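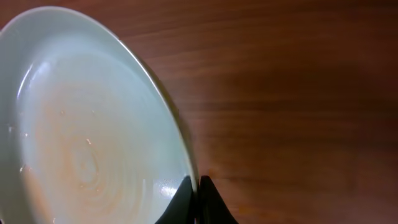
About Eltton

Eltton supplies and maintains tableware for staff canteens and small dining rooms. The company works from a single site in Rirnen and holds 3,667 pieces in stock, most of them plates. Cutlery and trays are issued with each set on request.

Clearing and washing

Used plates are returned on trays and sorted by diameter at the table before they reach the sink. Sauce is the usual residue. Oil-based sauces leave an orange tint on pale glazes if left overnight, so plates are scraped and rinsed on the day of return — soaking is kept for baked-on food. Rims are checked by hand for chips. 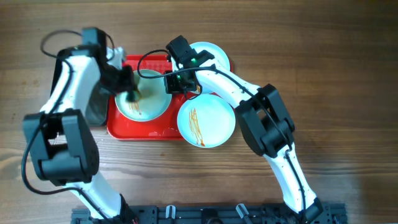

Plates with sauce residue on and beside a red tray, clearing table.

Stock and records

Each set is entered in the Maltik register under its own number. Sets are issued in lots of 43 and withdrawn after 600 washes, or earlier where the glaze has crazed. In March, 831 plates were withdrawn and passed to Saragih for crushing and reuse as aggregate.

Customers

Hire terms run by the quarter. Breakages are charged at replacement cost, less an allowance set out in the hire agreement. Customers who wash on their own premises receive a printed sheet covering water temperature, detergent dose and stacking height.

Page last revised Tue 6 April.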